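Science > Around the House > Claims We Checked > Does Newspaper Clean Mirrors Best?

Does Newspaper Really Clean a Mirror Better Than a Cloth?

Ask a few grown-ups how to clean a mirror and one of them will probably tell you to use newspaper. They may say it very firmly. They may say their grandmother did it. That is nice, but a grandmother is not a test. So let's ask some harder questions.

What is a mirror, anyway?

Most mirrors are a sheet of glass with a very thin layer of shiny metal on the back. The glass in front protects the metal. When you clean a mirror, you never touch the shiny part at all. You are only cleaning the glass.

Glass is very smooth, and that is why dirt shows up so well on it. A fingerprint is mostly sweat and skin oil. On a brick you would never see it. On a mirror, light bounces off the greasy patch in a messy way, and there's your thumb for everyone to look at.

Where do streaks come from?

People like to blame the cloth. Sometimes they are right, but look at the other suspects first.

Tap water has minerals in it. When the water dries, the minerals stay behind as pale marks. Soap can do the same thing. If you use too much, it dries into a thin film. And if the cloth is already greasy, you are just moving grease from one place to another and calling it cleaning.

So a streak is usually something left on the glass after the liquid has gone. Remember that when a bottle promises "no streaks ever." How could the bottle know how much you'll squirt?

What about the newspaper?

The idea isn't silly. Newspaper soaks up water and doesn't leave much fluff. Some people also say the ink polishes the glass. I have looked for a good reason to believe that and I'm still looking. What I can tell you is that ink comes off on your fingers, and from there it can get onto a pale mirror frame. Newspapers are also printed in different ways now than they were long ago, so a tip that worked for somebody's grandmother may not work for you.

A clean cloth with very short fibers soaks up water too, and it can be washed and used again. The tiny fibers give the grease lots of places to go. Some packages say you don't need any cleaner with them, only water. Maybe. It depends on what is stuck to your mirror — toothpaste is a tougher job than dust.

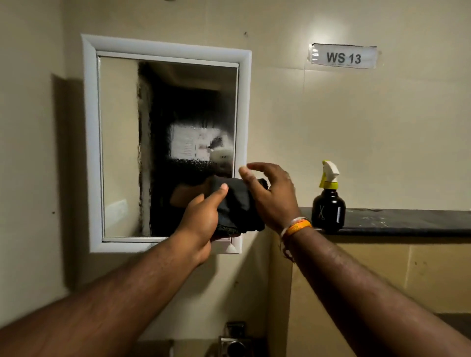 Smears are hard to judge while you're still working, and they don't all show up equally well. Pale smears are easiest to find in front of something dark. On this white-framed mirror, the side that reflects the pale wall doesn't tell you much, but the dark part of the reflection is full of wavy smears and patches, with a black cloth pressed to the glass near the lower right. If you checked only the pale side, you might decide the job was done. Move your head from side to side as you look, so that different things are reflected behind each bit of glass.

Try it yourself

Ask an adult for a mirror you're allowed to use. Put strips of paper tape on the frame to mark it into two halves. Wipe one half with damp newspaper and the other with a damp cloth. Use plain water on both, the same amount, and wipe the same number of times. Let it dry completely.

Now get someone who didn't see you do it to choose the cleaner half. Don't give hints! If you already think the cloth will win, your eyes may help it along a little.

Then swap sides and do it all again. One try doesn't prove much. Maybe one half was dirtier to begin with — did you check?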